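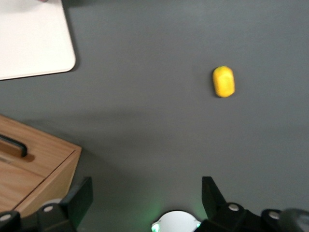

About the Mostetti bench

Mostetti is a four-person workshop in Lomudwood. We set up and look after small bench robots for firms and colleges that have one arm, one table and nobody on the staff whose job it is to keep them right. Most of our customers have a single machine. So do we. It is called Eris, it stands in our back room, and everything we do on a customer's site we have done on Eris first.

The business was started by Satish Ramasamy and Bindu Joseph, who had worked together repairing packing machinery. Mohandas Kotian joined to do the electrical work, and Aurélien Deschamps looks after software and the written records. Bookings and spare parts go through Bindu.

What Eris does

Eris picks up small, light things and puts them down somewhere else. The table is plain grey, which helps when we need to see a small part against it. The gripper has two black fingers, and we can look straight down past them with the small camera mounted at the wrist. A small yellow piece, a white board and a wooden box are enough for a morning's checks. A soft piece is useful early on because it forgives a grip that is set a little too tight.

How we set up a cell

We begin with the table. If it rocks, we stop and sort that out, and we will not go on to the arm until it is done. Satish carries a bag of steel shims and has used most of them on one job at Namboodiri, where the floor slopes towards a drain.

The arm goes on next and is bolted down by hand, then tightened in a crossing pattern. Cables are tied with slack at every joint. We move the arm slowly through its full reach with one person on the stop button and one watching the cables. Any cable that pulls or rubs is taken off and run again.

After that we fit the gripper. The fingers are checked open and closed, and the bolts at the base of each finger and along the housing are marked with a paint pen once they are tight. The camera is fixed last, and its view is saved with the fingers open over a bare patch of table. That saved view goes in the customer's folder. If the camera gets knocked later on, the two views can be put side by side on a screen and the difference is usually plain.

A normal installation takes two days. The second day is mostly spent with the people who will be using it.

Looking after it

Eris has a full check after every 3380 cycles. We chose that number from our own wear records and it suits our bench. A customer whose arm works in dust or lifts heavier parts will be given a shorter interval, and we write it on the inside of the folder.

The check goes like this. Power off and lock off. Wipe the fingers and look along their inside faces for shiny spots. Try every gripper bolt with the small driver, without leaning on it. Clean the camera window with a dry cloth. Power on, open and close the gripper at low speed, and listen. Then run the pick with a soft piece before going back to the real parts.

Mohandas keeps the worn fingers in a drawer, labelled with the cycle count they came off at. Customers are welcome to look through them when they visit. A finger that has worn on one side only tends to mean the arm is coming down slightly off square, and a new finger will wear the same way until that is put right.

Repairs

We mend what we can on site. Fingers, cables, fans and camera mounts are carried in the van. Joint repairs come back to Lomudwood, where we have the lifting frame, and we will tell you before we start if the part costs more than it is worth fitting. We do not work on large floor-standing robots or anything inside a fenced line. For those we will pass you on to someone else.

Training

Balakrishnan Fernandes teaches our short course for technicians and college staff. It is held on Eris, with two people at a time, and covers the setup and the full check described on this page. You will take the gripper off and put it back on. Bring flat shoes and tie long hair back. Tea is provided, lunch is not, and the café over the road shuts at 2.

Visiting

The workshop is at the far end of the yard, through the green door. Please ring before you come, as we are often out on jobs and the bell cannot be heard from the back room. The next course runs in June.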